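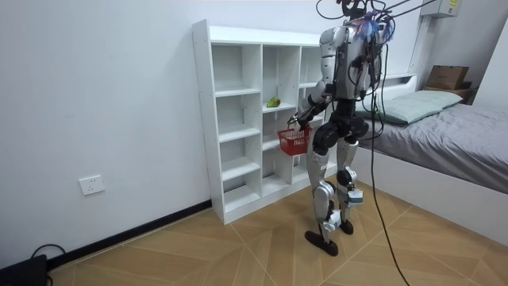 Changes to Vehicle Inspection and Tire Storage Services

Tuesday, January 3, 2023

Jultska Auto Service Network wishes to inform its members of several changes to inspection and tire storage services for the coming year. The changes apply at all 17 participating garages, including the Heker and Skekov locations. Members who already hold an appointment do not need to book again.

Annual inspections may now be reserved up to 439 days in advance. Members with more than one vehicle on the same account may place them on a single reservation, provided that all vehicles are brought to the same garage within seven days of one another. The registration card for each vehicle must be presented at the service desk. Photocopies are accepted at Heker only.

A written report will be issued after each inspection. It will list the condition of the brakes, lights, steering, suspension, exhaust and tires, and will separate repairs required for a pass from those that are recommended. No repair will be started until the member has approved the estimate, either in person or by telephone. Estimates remain valid for 30 days. Where a vehicle does not pass, one repeat inspection of the failed items is included in the original fee.

Seasonal tire storage has been expanded at Skekov, where 2,640 individual tires can now be held. Members who left winter or summer sets with us last year will keep their existing storage numbers. Each set is labeled with the account number and the position of each tire on the vehicle. Tread depth is measured when a set is received, and the member is notified if any tire is below the legal limit. Rims may be stored with the tires at no added charge. Hubcaps and loose lug nuts should be taken home.

The changeover period for summer tires opens in April. Saturday appointments are generally the first to be filled, and members with flexible schedules are encouraged to choose a weekday morning. A member who is unable to keep an appointment should notify the garage by noon on the preceding business day. A second missed appointment in the same season will result in a rebooking fee.

The service desk on Wi Street will continue to accept keys after hours through the drop slot beside the main entrance. Please use the envelopes provided and write the license plate number and a daytime telephone number clearly on the front.

Questions regarding inspections, storage or billing may be directed to Bautista Saavedra, Member Services, at any Jultska service desk. Revised price lists are available at each garage.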